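How a Robot Learns to Put a Block in a Tray

You learned to pick up a cup when you were very small. You watched other people, you tried, you dropped things, and you tried again. Some robots learn in a similar way. They need examples, and they need a lot of them.

At the Tevley workshop, the robots are learning a job you could do in a second: pick up a small white block and put it in a blue tray. There are 2 robot arms on the table, and each one has a gripper for a hand.

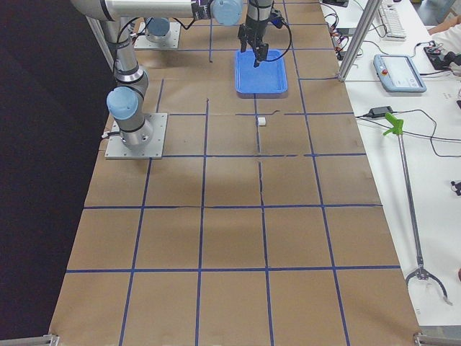 Why can't someone just tell the robot what to do?

A robot doesn't understand "put it over there" the way you do. It has to work out how far to reach, when to close its fingers and when to let go. Examples show it all of those things together.

One example is one try at the job, from start to finish. A person guides the arm, and a computer saves what the cameras see and how each joint moves. Then the block goes somewhere else and the next try begins. The blue tape on the brown paper marks out squares, and the squares help people choose a new spot each time.

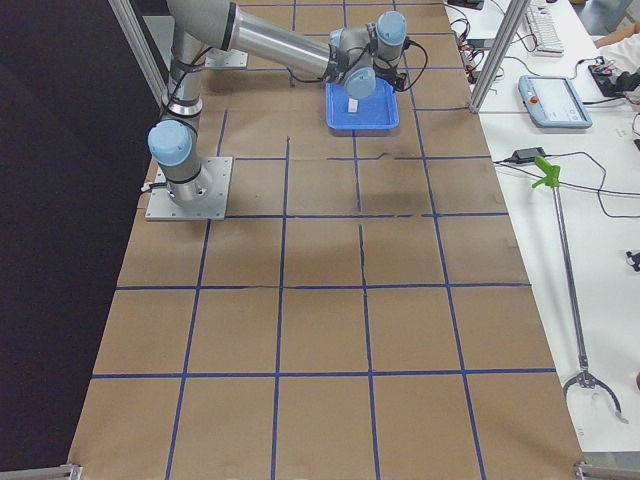 Moving the block matters. If it always started in the same square, the robot might learn to reach for that square and nothing else. Put the block one square over and the gripper would close on air.

Conall Lynch runs the table in the mornings. He and his team try to save 80 examples before lunch. Since September they have saved 2,933.

Some of those are mistakes. A block might slip or land on the rim of the tray. The team puts a label on each of these so the computer knows the try went wrong. 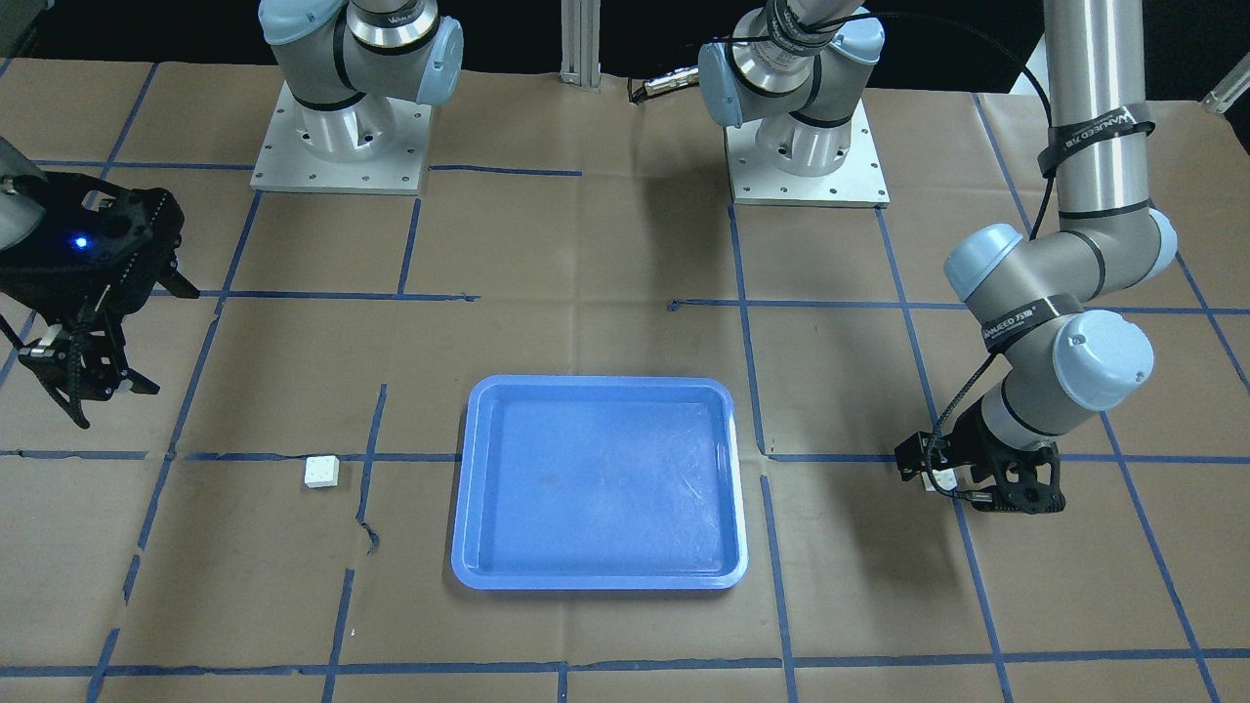

When there are enough examples, a computer program called Vundard studies them. It looks for patterns, such as where the arm was when the fingers closed. It makes a guess about the next move, checks the guess against what really happened, and changes itself a little. It does this over and over, usually through the night.

After that the robot gets a turn by itself. The team puts the block in 7 different squares and writes down how many times it reaches the tray. If one square gives the robot trouble, they go back and collect more examples there.

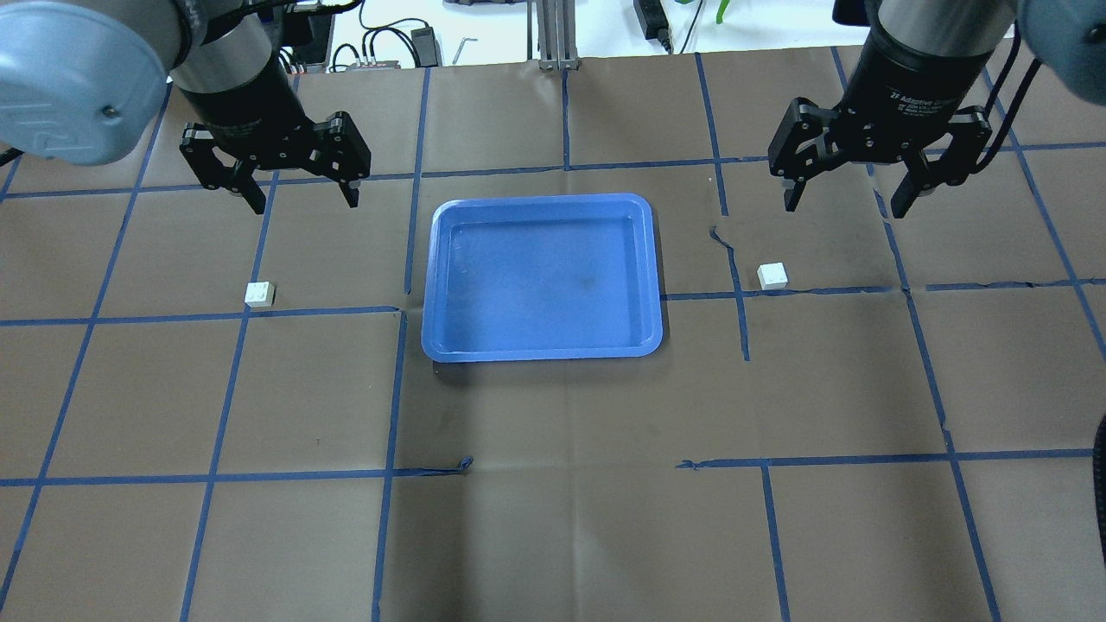
Two grippers, two white blocks and one blue tray.

Words to know

Gripper: the part of a robot arm that holds things.
Joint: a place where the arm bends or turns.
Example: one saved try at a job.
Label: a note that tells the computer what an example shows.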